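**Clarell opens color-mixing benches to school groups and families**

*For release: January*

Clarell, the hands-on learning center in Hustton, is opening its color-mixing benches to school groups and families this month, and we could not be happier to see them in use. The new program is called Drudetti, and it teaches mixing, measuring and pouring with a few clear containers and some very bright liquids.

Each bench is a plain white table. We wanted the color to do the work, and on a white surface even a small amount of red or blue stands out from across the room. Visitors work in pairs at a bench for 47 minutes, which our trial groups told us was long enough to make a mess, clean it up and try again.

"I've taught this kind of lesson with jam jars and food coloring for years, and I still love it," said Mererid Ellis, who leads the program at Clarell. "But give a child a real test tube and they stand up straighter. They start pouring slowly. They want to know what the lines on the side of the cup are for, and then we're talking about volume before I've had to bring it up!"

The first activity begins with small amounts of color in test tubes and a larger helping of yellow in a cup. Pairs write down what they expect to get, then mix, compare and write down what they got. Older groups go on to the measuring half of the session, where they work with marked cups and beakers and try to match a shade made at the next bench. (This is harder than it sounds, and the adults get very competitive.)
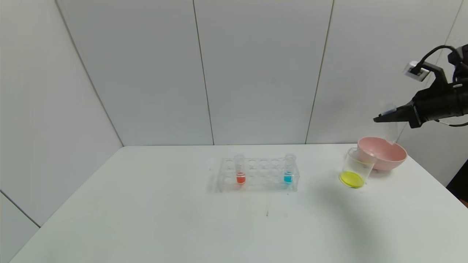
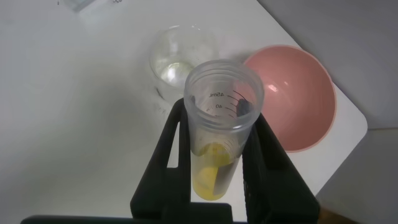 *Yellow liquid in a clear cup beside a pink bowl on the white tabletop, in both views. The first also has the acrylic rack with two test tubes; the second, a beaker of clear water.*

Groups that tried the sessions during the fall helped shape the final version. A longer talk at the beginning was dropped after the first few visits, and the worksheet went from four pages down to one. Teachers also asked for more time at the end to compare results, so the last ten minutes are now set aside for walking from bench to bench and looking at what everyone else came up with.

The program was developed with Lai, the Hustton workshop that also built our water tables. More than 2664 visitors took part in the trial sessions, many of them coming back a second time with a brother, sister or grandparent along.

"My favorite moment is when a pair gets a green they really like and then can't make it again," said Lok-yiu Tsao of Lai, who wrote the activity sheets. "They go back to their notes and the notes say 'some blue.' Next time around, they measure. I didn't have to say a word."

School groups can book morning sessions beginning at 9:30. Family sessions run in the afternoon and need no booking, though a short wait is likely at busy times. Children under seven should come with an adult. Aprons are provided, and old sleeves are a good idea anyway.

Activity sheets for classroom use are free from the front desk, in large print on request. Teachers who would like to look over the benches before bringing a class are welcome to stop in any afternoon.

**Press contact:** Mererid Ellis, Clarell, Hustton, extension 3822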